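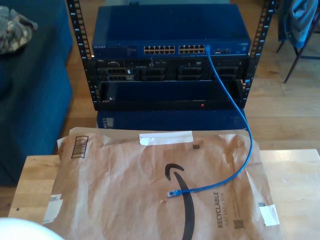 Home network closet: how loud is too loud when it shares a wall with the baby's room?

Posted in: House and Home > Renovation > Odd Rooms

stullholm_mom
Hi all, longtime reader, first real post. We bought an old two-story in September and we're finally getting to the upstairs. There's a closet in the hallway, 6 feet by just under 4, and my husband has claimed it for his computer stuff. Fine by me, I get the sewing nook. The trouble is that the back wall of the closet is also the wall of the nursery, and the crib is going on that wall no matter how I turn the room (window on one side, radiator on the other, door on the third).

The wall is old plaster on lath, no insulation that I can tell. I put my ear on it while he had everything running and I could hear a steady hum plus a sort of whine on top. He says babies love white noise. I say the whine isn't white noise, it's a mosquito. Baby's due in 14 weeks so I have some time but not a ton. What would you do to that wall? Or do I put my foot down and send it all to the basement?

Grandon_Dave
Basement. Next question.

plasterandlath
Don't touch the plaster if it's sound! Everybody's first idea is to open it up and stuff it with batts and then you've got dust in every room of the house for a month, in a house that age with who knows what paint on it. Build a second wall inside the closet instead. 2x4s standing an inch off the old wall, not touching it anywhere, mineral wool between them, two layers of drywall on the closet side. You lose 6 inches of closet or close to it but you never disturb the nursery side at all.

stullholm_mom
Oh, I like that a lot. We lose the depth but he's got shelves in there he doesn't use. Would he still be able to get behind things? He's forever crawling around back there with a flashlight in his teeth.

plasterandlath
Depends how deep his gear is. Have him measure with the cables plugged in, people always forget the cables stick out. I'd leave myself 2 feet to stand in, minimum.

Grandon_Dave
Or, and hear me out, the basement. You're going to spend a few weekends and a pile of drywall to keep a hot noisy thing next to a bedroom. Then you have to get the heat out of the closet, so you cut a hole for a vent, and guess what comes out of the vent. The noise. I've done this. I had mine in the linen closet and my wife's towels were warm all year, which she didn't mind, but the racket she did.

knitandswear
Dave I would pay extra for warm towels

MPark
Marisol Park here, I did sound isolation for music rooms for a good while before I had kids of my own, so take this as friendly nagging. Dave's right about heat being the thing that wrecks these projects. A closet with a solid door and no air moving will cook whatever is in it, and then the fans spin up and it's louder than when you started.

Where I don't agree with the plaster wall advice is the order of things. Look at the door first. A hollow door with a gap under it leaks so much sound into the hall that it'll come right around and in through the nursery door, and you'll swear the wall did nothing. Solid door, seals on three sides, a drop seal on the bottom. Then listen again. Then the wall, if you still want it.

And get the equipment off the floor or onto rubber pads. A hum you can feel when you put your palm on the wall is coming through the framing and no amount of mineral wool in a cavity is going to fix that.

plasterandlath
But if she can hear it with her ear ON the wall, it's the wall. The door's got nothing to do with that.

MPark
You can hear your own fridge with your ear on the kitchen wall. The baby isn't sleeping with an ear on the plaster. Go stand where the crib will be, door shut, house quiet, and listen from there. That's the only test I'd trust.

stullholm_mom
OK I did the test last night. Stood in the crib spot like a weirdo at 9 with everything off. With both doors shut I could hear the hum, faint. The whine I could only hear if I really went looking for it. With the closet door open it was much worse and clearly coming from the hallway and not through the wall. So, point to Marisol I guess?

plasterandlath
I'll take half a point for the hum.

tinyhousebigdog
Can he just swap the fans? My brother-in-law did that on his and it went from hair dryer to nothing. Little fans are the screamers, the big slow ones are fine.

Grandon_Dave
Swapping fans on real server gear is asking for it. Some of them throw a fit if the fan isn't the one they expect, and they'll run the rest of them at full blast to make up for it. Ask me how I know. Does he need it all on overnight? That's the part I don't get. Half the people with a rack at home are running it to store movies they never watch.

stullholm_mom
Read this one out loud and got a look.

He says some of it has to stay on (the internet, and the thing that saves our photos) but that "the big one" can sleep at night. I did not know it could sleep at night. We've been married nine years.

knitandswear
lol

radiator_ruth
Different angle: don't let anyone vent that closet into the hall ceiling without checking what's above it. We did ours up into the attic and got a lovely patch of frost on the underside of the roof boards that first winter, and then a lovely brown stain on the ceiling when it melted. If you vent, pull air from the hall low down and send it back to the hall up high, through a lined box with a couple of bends in it. The bends are what kill the noise. Ugly to build, but you can hide it over the door and put trim on it.

MPark
Yes to all of Ruth's post. Line it with duct liner and make it bigger than you think, since air squeezed through a small opening makes its own noise. And please have an electrician look at that circuit before you close anything in. Old house, upstairs hall closet, I'd bet it's sharing with a bedroom.

plasterandlath
Agreed on the electrician, whole heartedly. In a house that old I'd look at the wiring before I picked out a single sheet of drywall.

bookwyrm_erkeo
Am I the only one who thinks the baby won't care? We had a dishwasher under our first one's room and she slept through it from day one, and now at four she can't nap anywhere quiet. Second kid woke up if you sneezed in the yard. You don't know which kind you're getting. I'd do the door, which is cheap, and save the money for blackout curtains.

Grandon_Dave
That's the best post in the thread and I still say basement.

stullholm_mom
The basement gets water, Dave! Every spring, according to the sellers. That's why I didn't go straight there. The nursery is at least dry.

Grandon_Dave
Well you could've led with that. Withdrawn. Mostly. Put it on a high shelf.

stullholm_mom
Update, December 14, 2025: Electrician came. Marisol called it, the closet was on with the nursery AND the hall lights. We're getting it a line of its own. Solid door is ordered, the seals are here in a bag on the stairs, and he's put rubber feet under everything without being asked. The big one now goes to sleep at ten. We're holding off on the second wall until the door's hung, and I've told him the 2x4s come out of his hobby money if it comes to that.

plasterandlath
Leave the room for it anyway. You can always add it later if the kid turns out to be the sneeze kind.

radiator_ruth
What are you doing for the vent box, same trim as the rest of the hall? We used Hunt green on ours and I've regretted it ever since, go with the wall color.

stullholm_mom
Wall color, definitely. I'll post the hall once it's painted.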